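Start | Tests | Wohnen | Basteln | Über uns | Suche

Bilderrahmen Jivden in Pink: Was taugt der bunte Rahmen?

Sonntag, 17. Februar 2019

Seit dem Herbst lagen bei mir Fotoabzüge in einer Schublade. Zwei davon sollten endlich in den Flur, und weil dort schon alles weiß und grau ist, durfte der Rahmen Farbe haben. Bestellt habe ich den Jivden im Hochformat, in Pink, beim Versand Grivik. Bezahlt habe ich 18 Euro, Versand inklusive. Geliefert wurde er in einem Karton mit Eckenschutz, ohne Kratzer.

Die Farbe ist kräftig. Wer ein zartes Rosa erwartet, sollte die Finger davon lassen. Im Shop wirkte der Ton etwas gedämpfter, bei Tageslicht leuchtet er deutlich. Neben Schwarzweißbildern gefällt mir das gut, bei bunten Motiven muss man ausprobieren.
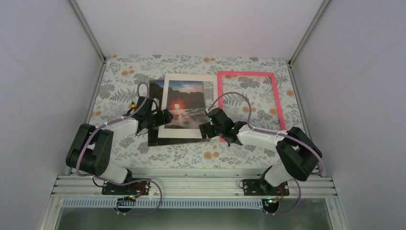
Duyên Văn
Redaktion Wohnen und Basteln

Ein Sonnenuntergang an der Küste mit breitem weißem Rand und ein überwiegend dunkler Abzug mit schwarzem Rand standen zur Wahl. Der weiße Rand hilft: Er trennt das Orange der Sonne vom Pink des Rahmens, und das Blau des Himmels hält gut dagegen. Beim dunklen Bild drängt sich der Rahmen stärker vor. Ich habe mich nach einigem Hin und Her für die Küste entschieden.

Das Einlegen ist einfach, aber etwas fummelig. Die Rückwand wird von kleinen Metallzungen gehalten, die man mit dem Fingernagel kaum hochbekommt. Mit einem Buttermesser geht es. Nach mehrmaligem Auf- und Zubiegen war eine Zunge schon recht weich, oft sollte man das Bild also nicht wechseln. Die Scheibe ist aus Kunststoff und zieht Staub an. Vor dem Schließen lohnt sich ein Mikrofasertuch, sonst sitzt der Fussel später genau im Himmel.

Aufgehängt wird an einer einzelnen Öse. Sie saß bei meinem Exemplar 2 Millimeter neben der Mitte, der Rahmen hing deshalb zuerst leicht schief. Ein Klebepunkt unten an der Rückseite hat das behoben. Einen Aufsteller gibt es nicht.

Zum Vergleich hatte ich den Rahmen Hallville von Ersoy hier, für 31 Euro. Er hat Echtglas und Drehverschlüsse und ist sauberer verarbeitet, wird aber nur in Schwarz und Weiß angeboten. Für Bilder, die man öfter austauscht, würde ich den Aufpreis zahlen.

Der Jivden bleibt bei mir im Flur. Für den Preis geht er in Ordnung, einen zweiten würde ich nur für ein ruhigeres Motiv kaufen.

2 Kommentare | Teilen | Drucken

Kontakt | Impressum | Datenschutz | Nach oben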